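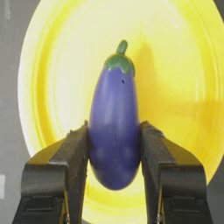

Long thread on grasp scoring, so get yourself a coffee. I've spent most of this month rewriting the piece of our stack that decides how hard to close and when to call it a grasp, and I finally like it enough to talk about it. The old version looked at one number, the gap between the fingers, and if the gap was bigger than zero it said hooray. That's fine for blocks. It's a good deal less fine for something like the toy eggplant, which is rounded and glossy, so a gap bigger than zero can mean you've got it by the widest part (lovely) or by the very end of it (not lovely at all).

The new scorer takes the finger gap, the motor current and a contour from the wrist camera, and asks whether the three agree with each other. If the gap says "wide" and the contour says the fingers are sitting near the widest part, you get a high score. If they disagree, the planner gets to try again before it lifts anything.

The contour part was the headache. A purple thing over a yellow plate is about as kind as color segmentation gets, and I'll admit I tuned on that pairing for far too long because it made me feel clever. Then I swapped in a gray bowl and the mask ate half the gripper. Black fingers, dark shadows, you can guess the rest.

What fixed it was embarrassingly simple. We know where the fingers are! The joint encoders tell us! So now I render the fingers from the model, mask them out first, and only then look for the object. Hammad Sethi had suggested this to me back in February and I'd nodded and written it on a sticky note, which I have since found under my keyboard.

I replayed 587 logged grasps through both scorers — same logs, same order — and the old one passed 6 grasps that I'd marked by hand as bad. The new one passed 3. I'd hoped for none, of course, but all of those are very thin objects where the contour is only a few pixels wide, and I have an idea or two for them.

The replay tool is called Drovbridge, and it's the bit I'd most like other people to use. You point it at a folder of logs, give it two scorers, and it shows you only the grasps where they disagree. Going through those took me over 4 hours, tea included, and I learned more from them than from any chart I've made this year.

Next I want the score to come out while the fingers are still closing, so the controller can ease off early on soft things. If you've done anything like that with a slow camera, please do write to me, I'd love to hear how you handled the lag.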